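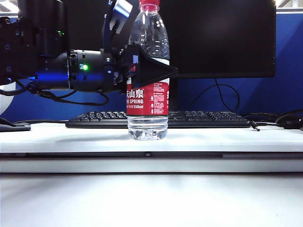 Okay, hi everybody, thanks for coming back from the break. I'm going to talk for twenty minutes or so on why your tap water tastes the way it does, and then we'll do the tasting, so please don't drink from the cups yet. (Wait for people to put the cups down.)

I grew up in Kumsa, up the hill, and when I moved down to Ernine for work the first thing I noticed was the tea. Same tea bags, same mug, and it came out flat with a sort of skin on top. I blamed the kettle and bought a new kettle. Same skin. My neighbor Trinidad Aravena finally told me it was the water, and that's pretty much how I got into all this.

Next slide. Hardness.

So hard water is water that's picked up calcium and magnesium from the rock it came through. Kumsa sits on granite, and granite doesn't give up much. Ernine gets its water from wells in limestone, which dissolves a little, and that's your skin on the tea, your white crust in the shower and your shampoo that won't lather. It's fine to drink! Some people like it better. I do now, for plain drinking, but I still think it's terrible for tea.

The numbers, for anyone who likes numbers: my kitchen tap in Kumsa tested at 36 milligrams per liter, and the one in Ernine came in at 87 on the February test. I was expecting way worse. Plenty of towns are higher than that, so if you're from one of them, come find me, I'd love a jar of yours.

Next slide. Chlorine.

This is the one people complain about the most. Utilities add a little so the water stays safe all the way down the pipe, and your nose is really good at picking it up. Easy fix - fill a pitcher, leave it in the fridge overnight with the lid loose, and a lot of the smell goes off by itself. One catch: some towns use chloramine, and that hangs around much longer. Your water report will say which one you've got. Look for the disinfectant line, usually on page two.

(If Mervin asks about carbon filters, say yes, they help with both, but change the cartridge when you're supposed to. Don't get into brands.)

Next slide. Temperature.

Cold hides flavor. If you want to know what your water tastes like, let it come up to room temperature first. Aldana Palma did this with her book group and they ended up arguing over water for an hour, so be warned.

Also, pipes. If the first glass of the morning tastes like metal, that's water that sat in the plumbing all night. Run the cold tap for a bit before you fill the glass. And if you have an older house and you're worried about lead, get a proper test. Taste won't tell you, and boiling won't help.

Okay, tasting. There are 6 cups in front of you, lettered on the bottom, so no peeking. Go left to right, small sips, cracker in between. Write down one word for each cup. "Swimming pool" counts as one word.

(Nahuel has the answer sheet. Read out Witon last, it always gets a gasp.)

Questions after, and the spare crackers are by the door.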